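NOTES - packing talk, Sunday, 20 min slot + questions
"Flat boxes, small stuff: setting up a packing bench that doesn't drive you nuts"

Opening. Say hi, thank Simão Antunes for the slot. Keep it short, last year I ate four minutes here.

Who I am: Killdale, small parcels, mixed kits. 142 box styles on the books when I started, 34 now. Pause on that. Ask who still has a shelf of boxes they never use. Hands will go up.

Main thing: the bench decides how fast you pack. People blame the packer. Look at the bench first.

Story - the Pudance order. 1,000 kits, mask + sachet + leaflet, all in one small tab-lock box. We had the blanks on a pallet behind us. Turn, bend, grab, turn back. Every kit. By lunch everybody's back hurt and we'd run out of leaflets becuase no one could see the pile going down. Tell it quick, don't do the voices.

What we changed:
- blanks flat and in reach, printed side down
- one bin per item, same order as they go in the box
- fold only what you'll fill in the next few minutes. Folded boxes eat the bench
- leaflets on the left, always. Argue about it later if you're left handed

Gholamreza will say a tilted bench is better. (Gholamreza Hosseinzadeh, Irier, he'll be in the second row.) He's right for tall bottles. For sachets no, they slide. Let him have his say in questions, not before!!

Next bit, blanks. Check the die cuts before you start a run. Tabs hang up, slots don't punch through, you find out at box 82 with a customer waiting. Take five from the middle of the bundle not the top. Fold them. If one tears at the tab, call the supplier.

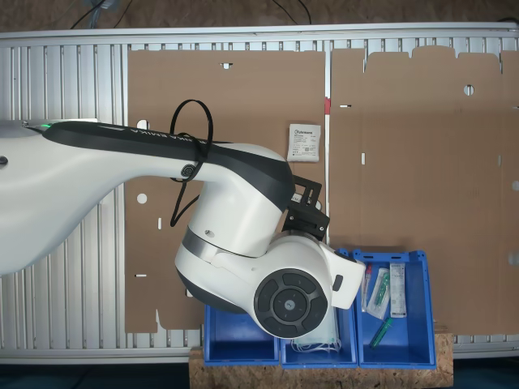
Bins. Cheap plastic ones, open top, shallow enough that your hand hits the bottom without digging. Blue is fine, white masks show up nicely against it, like the bundle in the middle one. Masks go in as a bundle, ear loops and all, and yes the loops tangle, so smaller bundles more often. Empty bin on the left = stop and fill it, don't work around it. Point at the small white packet lying on the cardboard: loose packets end up on the blanks on every bench I've ever run. Home for every item, and back in the bin when you spot it.

Skip if short on time: Ahmadpour trial with the deeper trays. Went back after two weeks. Too much digging, corners collected dust and bits of tape.

Bench surface. Slots and rails are OK if the bins sit on a board. Small stuff falls in gaps otherwise. Ask me about the sachet we found in October.

Questions they'll ask: tape or no tape (no tape on tab boxes). How high (elbow height, standing). Who fills the bins (not the packer, if you've got a second person).

Handout is by the door, one page. Water!! Hand back mic to Simão.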